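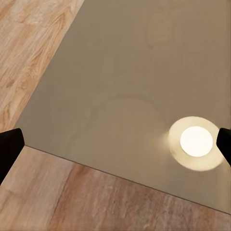

Red lentil soup with burnt butter and dried mint – a thread for cold evenings

1/
I promised this recipe in December and then I forgot it, so I am sorry to the people who asked two times. It is the soup I cook most often in the winter. One pot, one small pan, 41 minutes when I measured it last night with the phone.

2/
You need, for 4 people:
250 g red lentils
1 big onion
2 carrots
2 cloves of garlic
1 spoon of tomato paste
1 teaspoon of cumin
1.3 litres of water
salt, and a lemon at the end

3/
For the top: 40 g butter, 2 teaspoons of dried mint, half a teaspoon of red pepper flakes. Please do not use fresh mint for this. I like fresh mint very much, but in hot butter it becomes black and it tastes like grass.

4/
Wash the lentils. The packet says it is not necessary. I have done it both ways and I prefer to wash, the foam is much less and the colour of the soup stays more clean. Three changes of cold water are enough.

5/
Cut the onion small and cook it in olive oil with a pinch of salt, on a low fire, until it is soft and a little yellow. This takes ten minutes and I know everybody wants to make it in three. Then the garlic and the cumin, one minute more.

6/
Now the tomato paste. Let it fry with the onion until it changes from bright red to a darker red and begins to stick. My old neighbour Indira Thevar taught me this when I lived in Uresholm, and before her I always put the paste directly in the water. My soups then tasted of tin.

7/
Carrots in (I grate them, they disappear better), lentils in, water in. Bring it to the boil, take off the foam, put the lid half on. Low fire, 20 minutes. Stir the bottom from time to time, the lentils like to catch.

8/
No salt until the lentils are soft. Many people say this rule is only a story. Perhaps, but I taste better at the end anyway, and too salty soup I cannot repair.

9/
Blend or not blend? In my family we had a big discussion. I blend half of it and put it back. You get a smooth soup that still has something to bite. If you have no blender, beat it strongly with a whisk, red lentils break very easily.

10/
The butter. Small pan, medium fire. It melts, it makes foam, then it becomes quiet and smells like hazelnuts. At this moment take it off the fire, and only then add the mint and the pepper flakes. They will sizzle for a few seconds.

11/
If you leave the pan on the fire with the mint inside, it goes bitter very fast. I threw away one whole portion of butter like this last week while I was answering the door.

12/
Pour the butter over each bowl, not into the pot. Lemon on the table, everyone takes what they want. I take a lot.

13/
Somebody will ask about stock. I use water. With chicken stock the soup is also good, but it becomes a chicken soup with lentils, and the mint is a bit lost in it.

14/
Vegan version: olive oil instead of butter, warm it slowly and add the mint off the fire in the same way. You don't get the hazelnut smell. A spoon of chopped toasted hazelnuts on top helps with that.

15/
It keeps for three days in the fridge and becomes very thick, almost like a purée. Add hot water when you warm it, and taste for salt again. It freezes well too, but make the butter fresh.

16/
Bread: I had it with a flat loaf from Findik, the small bakery near the station, warmed for 4 minutes in the oven. Toast is fine. My son eats it with plain rice in the middle of the bowl and I have stopped to argue.

17/
Answer for Dionysis Nikolaidis, who asked if brown lentils are possible: yes, but it is another soup. They need 30 minutes or more, they keep their skin, and the colour is like mud. In that case I would not blend, and I would add a little vinegar in place of the lemon.

18/
And for the person who asked about the pepper flakes – mine are the mild, slightly oily kind. If you have only the very hot ones, use a pinch and mix it with sweet paprika.

19/
Correction to post 2: the spoon of tomato paste is a full tablespoon, a proper round one. With a teaspoon you will not notice it.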